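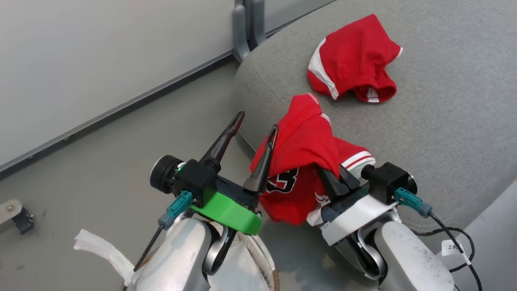 **How many episodes do I need before the policy does anything useful?**
For one garment type on one surface, 96 clean episodes got us a policy that finishes a fold more often than it eats one. Start there and add variety before you add volume.

# Pirudora: two-arm garment handling

Teleoperated recordings of clothes being picked up, spread and folded by a pair of arms. Jerseys, shorts, towels, and one bathrobe we don't discuss.

| | |
|---|---|
| Episodes | 2,000 |
| Distinct garments | 46 |
| Arms | 2 |
| Card updated | 6/10/21 |

## What's in an episode

Head view, both wrist views, joint states, gripper opening, and a one-line task string. Task strings were typed by operators at the end of long shifts, so "fold shirt", "fold shrit" and "fold it" are all the same task. `labels_clean.csv` fixes most of them.

## Surfaces

Tables and upholstered seats. Seats are harder: the fabric under the garment gives, and a fingertip that goes in too low will grab upholstery with total confidence. Those episodes are kept and marked `snag`.

## Known problems

- Red is overrepresented. Somebody bought a team's worth of kit at a discount.
- The Bimley split has wrist timestamps that drift late in each episode. Resync before training.
- Anything marked `vrettos_old` predates the November recalibration. Use it for pretraining or for regret.

## Contact

Amirul Ngau at Resstead. Include the episode ID, or he will ask you for the episode ID.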